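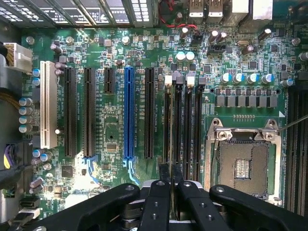 Progress report on the novel "The Ferry at Munddale"
To: Oona Saarinen, Rantala Fund for Crime Writing
From: Benjamín Acuña
Period: from the first payment until the end of February

Dear Oona,

I send you the second report on my novel, as we agreed in the grant letter.

The first draft is complete. It has 266 pages, which is longer than I promised in the application. The extra pages come mostly from the middle part, where the inspector goes back to the island of Ernavance and speaks again with the family of the dead pilot. I wrote these interviews too widely and I know that they must become shorter.

Changes to the plan

In the application the murderer was the harbor doctor. I have changed this. When I reached the trial chapters, I saw that a reader would suspect him already from the dinner, and I could not repair the dinner without losing it. The guilty person is now the sister. This decision cost me most of the autumn, as I had to go back and place her on the ferry in the early chapters. The title and the setting stay the same.

I have also removed two characters, the journalist and her brother. Their work in the story is now done by the young constable.

Readers and editing

Rónán Ní Mhurchú read the full draft and returned it with many notes. The strongest criticism concerns the police procedure in the arrest chapter, where the suspect is questioned for a whole night without a lawyer. I have asked Zachary Caron, a retired defense attorney, to check this chapter and the trial. He has answered on the arrest but not yet on the trial.

Tuulikki Saarela at Jellamgate has seen the opening chapters. She would like to read the whole manuscript after the revision. She has made no offer, and I do not want to present it as one.

Money

The travel part of the grant is spent. It paid for two stays in Munddale, one in the ferry season and one outside it. The part for writing time is used according to the plan. The fee for the language editor is not touched yet, and I ask for your permission to keep it until the revision is ready.

Next steps

I am now revising the middle part. After that I will correct the trial with Zachary's remarks and send the text to the language editor. I am two weeks behind the schedule, and I do not expect to win this time back before the summer.

If you wish to see the new ending, I can send it separately. You can reach me by phone on any Thursday after lunch.

With kind regards,
Benjamín Acuña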